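June | Pirnley Workshop Equipment Desk

Deser Two-Arm Bench Unit

The Deser is a two-arm bench unit intended for home builders and shared workshops. It is supplied as a kit by Pirnley and assembled by the purchaser on a round base that fits beneath an ordinary table. The unit at the Uvamcombe shared workshop is available for inspection on Wednesday evenings by arrangement.

Each arm accepts its own hand, and the two need not match. Members at Uvamcombe have fitted a gripper on one side and a multi-fingered hand on the other, using the Kramer wrist adapter - sold separately.

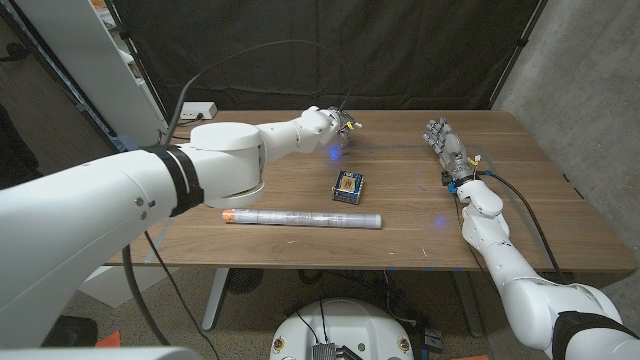 Deser unit at the bench, with a small printed box and a clear tube with an orange cap on the table between the arms.

Wrist cables should be left with enough slack for full rotation and kept clear of the table legs. Purchasers are advised to complete the base wiring before either arm is mounted.

The kit includes 2 arms, the base, mounting hardware and a printed assembly guide. Hands are ordered individually. Joint covers should be removed and the fasteners checked after the first 200 hours of use, and again every 1,000 hours. Replacement covers are held in stock at Pirnley - please state left or right when ordering.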